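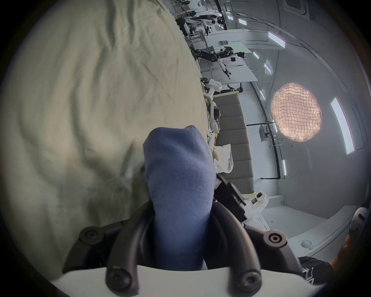
She came to Todden from a hotel laundry in Gultport, 7 years on sheets and towels. Now she teaches grippers to pick up cloth. "Same job, slower," she says. Laughs.

Will it take her old one? Long pause. "Some of it. The sorting, yeah." The hotel crew is smaller since July - she still hears from them.

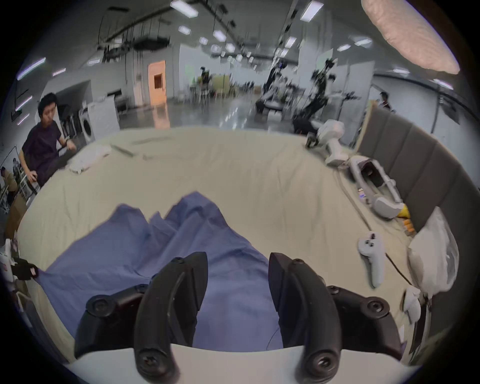
Pay is better, her back is better. What she misses is the talk. "You cant chat when you're recording, you loose your rhythm." Target is 100 good grabs a shift. Socks are the worst, she reckons.

© Hutuvine December 2018 | Contact us | Back to top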